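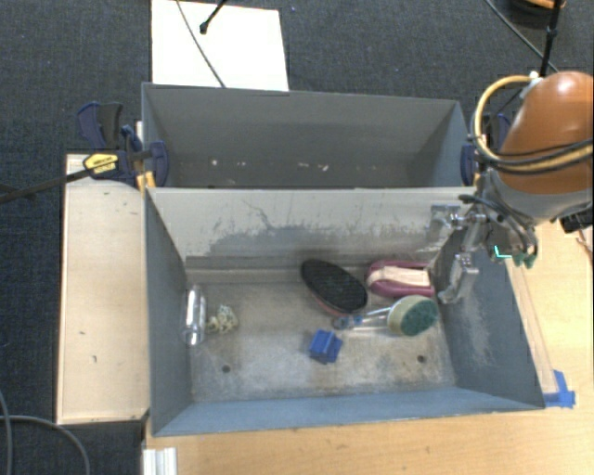 Zelle 2, Greifer über der vorderen Kiste, hintere noch leer

Hallo zusammen,

kurz, muss gleich wieder runter. Antworten unten im Zitat, Bild hängt dran. Betrifft die Regeln für Umlageraufgaben (Kiste zu Kiste), Entwurf April.

Tanner Charbonneau schrieb:
> Ich habe die 307 Läufe von Clelgate durchgesehen. 50 davon kann ich
> nicht verwenden, weil nirgends steht, wie die Kisten befestigt waren
> oder ob sie zwischendurch verrutscht sind. Können wir das bitte
> verbindlich regeln? Bei Dhillon steht dazu auch nur "Kisten fixieren",
> damit kann keiner was anfangen.

Ja, bin dafür. Vorschlag Wortlaut:

"Die Kisten werden gegen die Unterlage geklemmt, nicht geklebt. Die Klemmen sitzen an den Enden und sind vor jeder Serie auf festen Sitz zu prüfen. Eine verrutschte Kiste beendet die Serie."

Bei uns sind es die blauen Schraubzwingen an der hinteren Kiste, links und rechts. Klebeband nur für Anbauteile, siehe die durchsichtige Scheibe am rechten Ende der vorderen. Darüber kann man streiten, ich würde Band dort zulassen, aber als Verschleissteil in die Checkliste aufnehmen. Skirico will es ganz verbieten, finde ich übertrieben.

> Zweiter Punkt: Objektsatz. Jeder nimmt, was gerade da ist. Dann sind
> die Erfolgsquoten nicht vergleichbar. Mindestens Material und Form
> müssten vorgegeben sein.

Material und Form ja, konkrete Artikel nein. Die gibts in einem Jahr nicht mehr zu kaufen und dann stehen wir da. Ich würde Klassen vorschreiben: etwas Durchsichtiges, etwas mit Stiel, etwas Borstiges, ein kleiner Quader, etwas Knittriges. Auf dem Bild wären das Plastikflasche, Spülbürste, Schrubbürste, blauer Baustein. Die Flasche liegt, und das gehört auch ins Protokoll, stehend ist sie eine ganz andere Aufgabe. Also Anfangslage immer mit festhalten, am besten per Foto von der festen Kamera VOR der ersten Bewegung.

> Dritter Punkt: Leitungen am Arm. In Abschnitt 4 steht dazu gar nichts.

Stimmt, ist rausgeflogen beim Zusammenlegen mit dem Pristura-Text. Mein Fehler. Vorschlag:

"Leitungen am Arm sind so zu führen, dass sie in keiner zulässigen Stellung die Kistenränder berühren. Schlaufen am Gelenk sind erlaubt, Länge und Befestigungspunkte werden dokumentiert. Steckverbinder am Greifer sind gegen Zug zu sichern."

Schlaufe ums Gelenk haben wir selber (gelb/schwarz am orangen Gehäuse), ganz ohne gehts bei dem Arm nicht. Die grünen Stecker am Greifer sind der Punkt, wo ich mir unsicher bin. Reicht "gegen Zug sichern" oder brauchen wir einen Mindestabstand zum Kistenboden? Bitte Meinungen, vor allem von denen die tiefe Kisten fahren.

> Und was ist mit der Kiste selbst? Wir haben welche mit
> Bohrlöchern im Boden, zählt das noch als glatt?

Unsere hat auch zwei Löcher, dazu Kratzer und Staub. Ich würd sagen: zulässig, wenn kein Objekt aus dem Satz reinpasst oder hängenbleibt. Verschmutzung und Flecken an der Wand nicht wegputzen mitten in einer Serie!! Sonst ändert sich der Hintergrund für die Bilderkennung und man sucht sich hinterher dumm. Entweder davor oder danach.

Noch offen von mir:
- Zielkiste muss bei Start leer sein. Steht bisher nirgends, haben alle stillschweigend so gemacht.
- Freiraum um den Arm. 115 mm aus dem alten Entwurf sind mir zu knapp, woher kommt die Zahl überhaupt? Tanner, weisst du das noch?
- Was passiert mit den 1.082 Altläufen? Neu einstufen oder als "vor Regelung" markieren. Ich bin für markieren, neu einstufen macht uns keiner.

Wenn bis Monatsende kein Widerspruch kommt übernehme ich die drei Textstellen so. Tabelle mit den Objektklassen schick ich seperat, die ist noch nicht lesbar.

Gruss aus Zelle 2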